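Vasix hand gripper: questions from the folding cell

Collected by Balthasar Fuchs, maintenance, Stamton site. Last change Wed 8 July. If your question is not in the list, write it in the cell book and I will add it.

Which grippers does this page cover?

The two-finger Vasix hand grippers with the camera on top, which we use for cloth work at Stamton. The Jikthorpe cell has the older model with a different linkage. Most of the answers are the same for Jikthorpe, but please do not take the spare parts from one site to the other. The pins look alike and they do not fit.

How do I start the gripper in the morning?

Plug in the camera first and wait for the green light. Then open and close the fingers fully five times with your hand, slowly. You should feel the same resistance all the way. If there is a hard place in the middle, stop and read the answer about stiff fingers below.

After this, put the fingers on the zero block and press the button on the cable box. The screen must show a value under 2. If it shows more, clean the tips and try again. Do not start to record with a bad zero, we had to throw away a full afternoon in October because of this.

The fingers are stiff. What can I do?

In nearly all cases it is lint. Cotton gives off very fine threads and they go around the pivot pins, where you do not see them at first. Hold the gripper with the tips down and turn each pin a little with the small wooden stick from the drawer. Pull the threads out with tweezers. Please do not use a knife, it scratches the plates.

If it is still stiff after cleaning, bring it to me. A plate may be bent.

May I put oil on the pins?

No. The pins run dry. Oil makes spots on the cloth and it holds the lint inside the joint. Somebody did this once with the spray for the door, and I needed to take apart the complete finger to wash it.

How often must the pins be changed?

After 3000 closing cycles we check the play, and we change only when it is necessary. The counter is in the software under Service. To check the play, close the fingers and move one tip from side to side. A very small movement is normal. If you hear a click, the pin is worn.

Always change both pins of one finger together. When you change only one, the tip stands a little crooked and the zero will never be good.

What is the right closing force for thin cloth?

For scarves, tablecloths and other thin things, set 300 on the dial. For towels and jeans, 400. The numbers have no unit, Reisinger delivered the dial like this and we kept it. More force does not help you with thin cloth. The tips will only press a mark in it, and the hem can jump out when you lift.

The cloth slips out of the fingers. Is the gripper broken?

Usually no. Check first if the tips are smooth and shiny. The rough surface goes away with time, and then they must be changed. Check second how you take the cloth. Take it at the hem, where it is thicker, with the two tips straight to the edge. Lift slowly until the weight hangs down, and only then make the bigger movement.
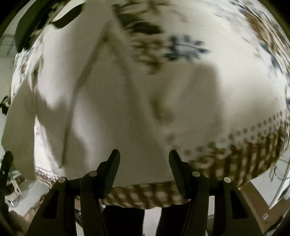
Large pieces are more difficult than small ones, also for people with much practice. The weight pulls to one side and the grip turns. If this happens, put the piece down and take it new. Do not correct with your other hand during a recording.

Everything in the video is blurred. Is it the lens?

Look at one part of the video where you hold the gripper still. If this part is sharp, then the lens is fine and you moved too fast. If it is also blurred, clean the lens with the dry cloth from the camera box, with nothing else. The lens ring has a white mark, and this mark must stand exactly on the line. When it has turned, tell me and I will do the calibration again, it takes half an hour.

May I change the finger tips by myself?

Yes, if you have seen it one time. There is one screw behind each tip. Loosen it, pull the tip straight forward, push the new one in until it stops, and tighten the screw only by hand. Left and right tips are different, there is a small L or R on the back. Afterwards make the zero again, also when you changed only one side.

Where do I put a gripper that is out of order?

In the red tray beside my door, with a paper note. Please write what you noticed and what you were doing at this moment. A note with only "broken" costs me much time. Replacement units are in the upper cupboard, and you must sign for them in the cell book.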